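What to do when the gripper stalls on an open door

If you have used a Movby hand gripper on kitchen tasks for any length of time, you have probably met error 449. It comes up when the finger keeps pushing against something that won't give, and a swung-open door is the usual culprit. Please don't fight it!

First, let go of the trigger and wait 5 seconds. The motor needs that long to drop its load, and pulling sooner only sets off the fault again (I have done this more times than I'd like to admit).

Next, back the tool straight out, the same way it went in. Twisting it sideways is how we bent a finger at our Dramport workshop last August – a slow, silly sort of accident.

Now check the finger by hand, with the power off. If it wobbles at the base, stop there and fit a new one. If it feels firm, open Rurkix, clear the fault and set the force limit back to 600. Ours had crept up to 805, so do look before you start again.

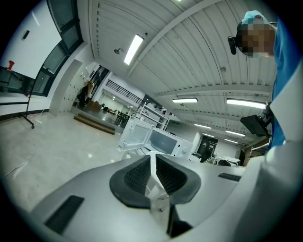 Gripper near the microwave, door fully open.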